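## The Fourth Terminal

The museum in Bromov had a room for computers that no longer worked. The curator wanted one that still did, so she bought a Sovolel from a retired shipping clerk in Ilska and put it on a plinth by the window.

The rule was that it stayed on. Visitors could look at it and listen to the fan, but the screen was turned to the wall. The artist had asked for this in her contract. She had written 22 pages about the machine as a thing with weight and heat, and none about what it computed.

The guard sat four meters away. He had guarded paintings for 20 years and found the Sovolel harder. People leaned in close, the way they lean toward a sleeping dog. A boy put his ear on the case. A man asked three times where the keyboard was, and the guard said there had never been one.

In February the fan changed its note. The guard heard it at closing time and wrote it in the log: lower, with a tick in it. The curator called the artist, who was in Noiphan hanging another show.

"Is it louder?" the artist asked.

"No. Lower."

"Then it's getting older. Leave it."

The guard did not like that answer. He had started saying good night to the machine – only when the lights were off – and he felt he should have been asked.

He went to see the conservator in the basement. She had more than 33 dead computers down there and was not sentimental about them. A case was a case, she said. You took out the screws, you cleaned what was dirty, you put the screws back.
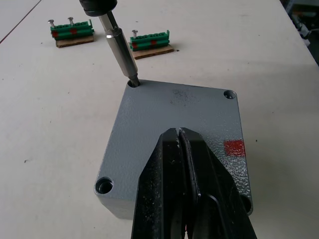
## Closing

She came up the next evening with a brush and a small lamp. The guard held the lamp. It took less than an hour, and when she was done the fan ran on its old note.

He opened the log and looked at what he had written. Then he turned to a new line and put down the time, 6:40, and the word "same."

He waited until she had gone down the stairs before he switched off the lights.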